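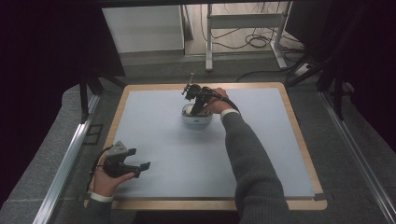
How many demonstrations do I need before I can train anything?

Plan on 93 clean ones for the first task. That's the number my last section ended up with after we threw out the bad takes, and it was enough for a policy that does something you can argue about in class. Fewer will train too, it just won't tell you much.

Home | Syllabus | Schedule | Handouts | Lab Booking | Contact

Handout 4: Collecting demonstrations with the hand-held grippers
Posted May 14, 2018

Hi all! I promised I'd write down what I mumbled at the end of lecture, so this is the long version. Read it before you book bench time, please. The people who read last term's handout first got through their sessions in half the time, and the people who didn't sent me a lot of email (which I answered, mostly late at night, mostly with "see the handout").

The idea one more time

You hold a gripper in each hand and do the task yourself. The software, Ciria, logs where each gripper is and how far its fingers are open, and later you train on those logs. So whatever your hands do, the model learns. If you pause to think over the bowl, it learns to pause over the bowl. If you scratch your nose with a gripper still in your fist, well, I have a log of that from a previous year and the policy did a very strange thing at about the same moment every run.

I want you to feel that in your wrists before we get to the math. Reading about imitation learning is fine, but doing the same small pick over and over teaches you why the data looks the way it does.

The task for this unit

One bowl, one small object, one board. The right gripper reaches into the bowl, takes the object, lifts it clear, and sets it down on the board. The left gripper stays open and off to the side, ready, and you only bring it in if you're doing the handoff version (see below). Use a small bowl. I know the big mixing bowl is easier to get your fingers into, and that is exactly the trouble with it -- you'll get lazy approaches that come in from anywhere.

Put the object somewhere different in the bowl each time. Middle, against the wall, near side, far side. The ones against the wall are the hard ones. Your fingers want to close flat, the wall is curved, and you end up pushing the thing around the inside like a marble. Come down steeper than feels natural and leave one finger between the object and the wall if there's room. If there isn't room, nudge it first and then pick. Nudging is allowed! Just do it the same way each time you need it.

Before you press record

Sign in on the sheet, then start Ciria and wait for both grippers to show up in the list. If only one shows up, unplug and replug the other. Don't restart the computer, it takes forever and you'll lose your slot.

Open and close each gripper all the way, twice, slowly. Watch the two curves on the screen. They should go from bottom to top and back without steps in them. Steps usually mean a cable is being pulled, so give yourself some slack and try again.

Check where your cables run. A cable lying over your wrist is okay as long as it moves with you. A cable dragging across the board is going to hit the bowl sooner or later.

Push your sleeves to wherever they'll stay. I don't care how far up, I care that you don't stop in the middle of a take to fix them.

During a take

Start with both grippers still, count to two in your head, go. Finish with both grippers still, count again, stop. Move at the speed you'd use to pass somebody a full cup of coffee. Keep your elbow off the bowl side of the board if you can.

If you drop the object, finish the motion anyway and mark the take as a fail. Please don't delete it. We use the fails in Unit 6 and I was short on them last October because everybody had been so tidy. (I really did stand there in front of the class with almost no failures to show. Not my best hour.)

If you bump the board, stop, put it back square, and start a new take.

The handoff version

This is optional and worth a little extra. Pick with the right, bring the object up over the middle, close the left on it, wait until you feel the left one holding, then open the right. That wait is the whole exercise. Almost everyone lets go too soon, me included when I'm tired. Record these in a separate folder or you'll mix them with the basic set and your training run will come out as mush.

Naming and saving

Team name, underscore, task, underscore, take number. No spaces. Copy the folder to the Astcombe drive before you leave the lab, and open a couple of files from the copy to see that they play. Garba, the machine we train on, reads straight from that drive, so if your data isn't there your job will sit in the queue doing nothing.

If you're using the Trernico export script from the course page, get the new one. The old one flips left and right. I spent an entire evening on that.

What to hand in

Your folder, plus one page. On the page tell me what you changed in how you moved between the early takes and the late ones, which object positions gave you trouble, and one take you'd show to the class (give me its number). Handwritten is fine, bullet points are fine. Teams of 2, both names at the top.

Things people asked after lecture

Left-handed people: swap the roles if you like, just swap them for the whole set and write it on your page.

Yes, you can split one set over two sessions. Redo the open-and-close check both times.

Sitting or kneeling, whichever your back prefers. Bring something soft for your knees.

Next time we look at the curves from everybody's first ten takes, so have those uploaded the night before class.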